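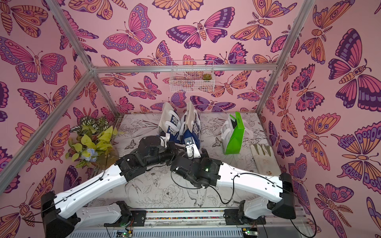
4.2 Secondhand denials in press office replies

The second group of replies in our sample comes from spokespeople who commented on a broadcast that the officeholder had reportedly not watched. We call these secondhand denials. The speaker says that the principal has not seen the program, then goes on to judge it anyway, usually from a trailer, a press summary or a short clip passed around before the air date. Of the 640 replies coded in the first round, 46 met this definition. A reply was counted only if both parts came from the same speaker on the same occasion.

Coding followed the rules set out in Section 3. Where a reply was given in more than one language, we used the version issued by the press office itself and turned to agency translations only when no official text could be found. Tennant checked the translated replies against the originals and changed the code in 13 cases. Most of the changes concerned verbs of seeing. In several languages the same verb covers both "watch" and "be shown," and it was not always clear which one the speaker meant.

The replies are short. The typical one has two sentences, the first about the officeholder's schedule and the second about the quality of the program. Words such as "one-sided" and "unfair" appear far more often than any claim that a given statement in the program is false. This fits the pattern Tennant found earlier in the Meretti collection of briefing transcripts, where spokespeople tended to comment on tone and left the content alone. Specific corrections, when they came at all, came later and in writing.

Two outlets, Undader and Bruneo, carried a large share of the replies in the sample, and they handled them differently. Undader ran the remark about not having seen the program as its headline and put the criticism lower in the story. Bruneo did the reverse, and in 4 cases left out the first part altogether. A reader of those stories would have no way of knowing that the judgment was made without a full viewing. We kept these items in the sample because the complete reply could be recovered from the briefing transcript.

Follow-up was rare. We searched both archives for later statements saying that the officeholder had now watched the program, and the search was repeated in March with a wider set of terms. The few results were passing answers to reporters' questions and did not revise the earlier judgment. They are coded separately and are discussed in Section 4.3.

Figure 1. Butterfly-print wallpaper on three walls around a tabletop.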